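Minutico open day – anyone else go?
Robots & Automation > Visits and Shows

ullska_fan
Posted April 18, 2018
Went to the Minutico open day in Stotamley. The main hall was the usual conveyor stuff. The part worth the drive was the small two-arm cell at the back, run by Octavio Condori. Both arms sit on one aluminum rail and work over a mat with phones, cables and a charger on it. When I got to the front the left arm had the phone by the top, with the charging cable plugged in at the bottom, and the right gripper was open and pointed at it.

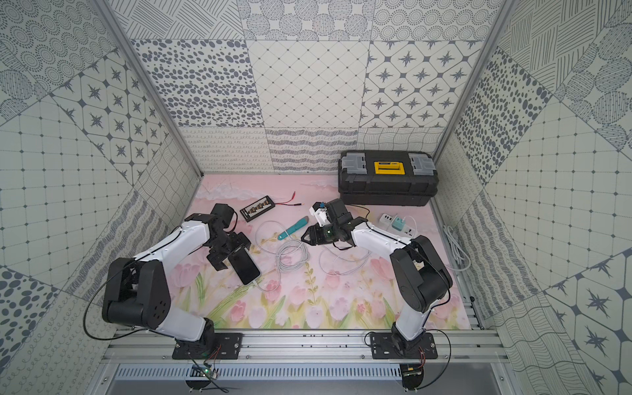
Reply 1 – benchdog70
I was there in the morning. Nice arms, but I stood through 100 minutes of talks to see a phone get picked up. My old boss would have asked what it costs per unplug.

Reply 2 – tdambra
Triin Dambrauskienė here, I helped with the tours. Cost wasn't the point of that cell. Cables are hard because they bend differently every time. A rigid part in a fixture is a solved problem.

Reply 3 – benchdog70
Solved if you pay for the fixture. We have 70 of them and they all drift. I'd still take a fixture over two arms and a pile of cord.

Reply 4 – halim_q
Did they do anything besides the phone? I only caught the end of the line.

Reply 5 – ullska_fan
Yes, I have one more picture. The left gripper is holding a small dark card with a zigzag pattern and the right one has a thin white stick pointed toward it. I didn't catch what the task was called.
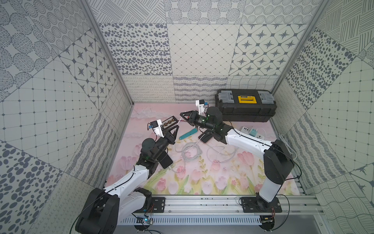 Left arm with the card, right arm with the stick. Minutico open day.

Reply 6 – halim_q
Thanks. That mat is tulips? I like it.

Reply 7 – benchdog70
Fine, the stick is thinner than anything I'd trust our grippers with. Is there another date?

Reply 8 – tdambra
One in May, limited to 200 people. Sign up at the front desk or by mail.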